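Visit to the Brestance computer refurbishing shop, Sullton

We went to Brestance on a Wednesday in July, on one of the mornings when the shop is open to visitors. It sits on the edge of Sullton in what used to be a carpet warehouse, and there is parking in front for anyone who gets there before nine. Our group was 14 people, mostly from school districts and small offices that have old desktops piling up in a closet and want to know where they go.

The tour starts at the loading dock. Machines come in on pallets, wrapped, and each one gets a paper tag with the name of the sender. Brestance takes in 3000 desktops a year. Laptops go to a separate outfit called Zistis, so if you are planning a drop-off you need to sort them first. Monitors are accepted only with their stands on. We asked about printers and the answer was no.

From the dock the towers go to the cleaning room, where the dust is blown out under a hood. It is loud, and we were given earplugs. One case had come from a bakery and the flour had packed into the fan like plaster — they keep the fan on a shelf as a souvenir.

The main room is where the towers are opened up. They are laid on their sides so the board faces up, and the side panel goes in a rack with the same tag number as the case. I had expected a lot of screwdrivers, but many office desktops come apart with latches and colored tabs, and the staff know the common models well enough to have the drive out while they are still talking to you. Drives are always removed first. They go into a locked cart and are wiped or shredded depending on what the sender checked off on the form. Districts in our group had plenty of questions about this, and we were shown a sample certificate with a serial number for every drive.

After that comes memory. Any machine with less than 8 GB gets more if there are matching sticks in the bins, and otherwise it is parted out. Power supplies are tested on their own and the weak ones are scrapped. The processor normally stays in its socket unless the board is bad, but the old thermal paste is cleaned off and replaced.

Finished machines run overnight on the test shelves, which hold 38 towers at a time. A tower that gets through the night is boxed with a keyboard and a mouse. Most of the boxes we saw were going to Beyene, the adult learning center across the river, and the rest are sold from the front counter on Saturdays.

The visit took two hours with a coffee break. Wear closed shoes, and bring a sweater, as the main room is kept cool. Groups of more than 6 need to book ahead by phone. We left with a stack of drop-off forms and a price list for pickups.

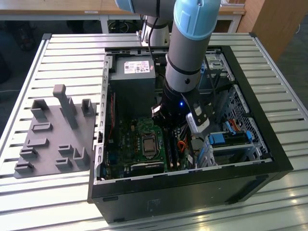 Pickups are free inside Sullton for 20 machines or more. Outside the town there is a mileage charge, and the truck does not go out on Fridays.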